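Dollside cell – weekly check, arm + gripper
Filled in by: Ourania Tsolakis
Thursday, before first run. Power off for items 1 to 6, on for the rest.

1. Base clamps
OK. Both tight. Left one took a quarter turn, same as last week. If it moves again next week we swap the clamp, I'm not going to keep chasing it.

2. Base plate bolts
OK. Paint marks still line up.

3. Cables and strain relief
COMMENT. Wrist cable fine. Supply cable had a kink near the first tie, re-routed with a bigger loop and new tie. Old tie was pulled way too tight – please leave a finger of slack.

4. E-stop
OK. Pressed at rest and again at slow speed, arm held both times. Reset needs a proper twist, feels gritty. Spare button is in the Saltel drawer.

5. Joint covers
OK. Screw missing on elbow cover, replaced.

6. Gripper fingers, condition
COMMENT. Wiped both with damp cloth, then dry. Right finger has a little wear at the tip, left is fine. Not bad enough to change. Last pair went 900 cycles before they started slipping, log is on the Mellska sheet. Write the count down when you change them, it was left blank last time and I had to guess.

7. Gripper zero and close
FAIL then OK. Would not close all the way on first try, stopped 2 mm short. Re-ran zero from the panel, closed fully after. Ran it 3 more times to be sure. If it does it agian call Willems, don't keep re-zeroing.

8. Grip force
OK. Set to low for the toy cups. Somebody had it up at the setting for the wood blocks. Check this EVERY time parts get changed, a hard squeeze marks the cups.

9. Grip check on part
OK. Toy cup upright, a finger each side, lid clear of the fingers. Watch the gap to the bowl, the rim is higher than you think and the lid goes close to it.

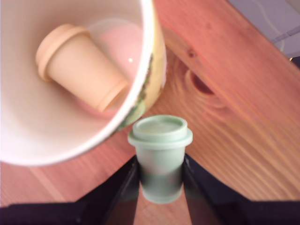
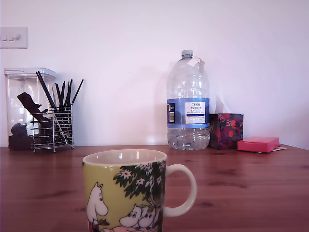

First picture: item 9, green cup in the fingers, peach cup in the bowl. Second: item 10, wall side of the table.

10. Table, wall side
COMMENT. Water bottle, mug, chopstick holder, tissues all on the table. Drinks don't belong on a table with a powered arm, bottle cap on or not. Move to the shelf before start. Rest can stay if it's back against the wall and outside reach. I know it all creeps forward during the week.

11. Reach limits
OK. Soft limit toward the wall is set 200 mm short of it. Jogged up slow, stopped where it should. Do not widen this to get at something, move the thing.

12. Home position
OK. Repeats fine. Tape mark on the table peeling at one corner, pressed back down, needs new tape.

13. Speed setting
OK. Slow for checks. Put it back to slow when you finish, the next person may not look.

14. Noise
COMMENT. Light tick from wrist when turning left, only at slow speed. Same as in January I think, no worse. Keep listening.

15. Log backup
NOT DONE. Ran out of time, will do after lunch.

Open items
– clamp, left (watch)
– new tape for home mark
– E-stop button, change if it gets worse
– drinks off the table – not a once a week job, please
– item 15

OK to run: yes, once item 10 is cleared.
O.T.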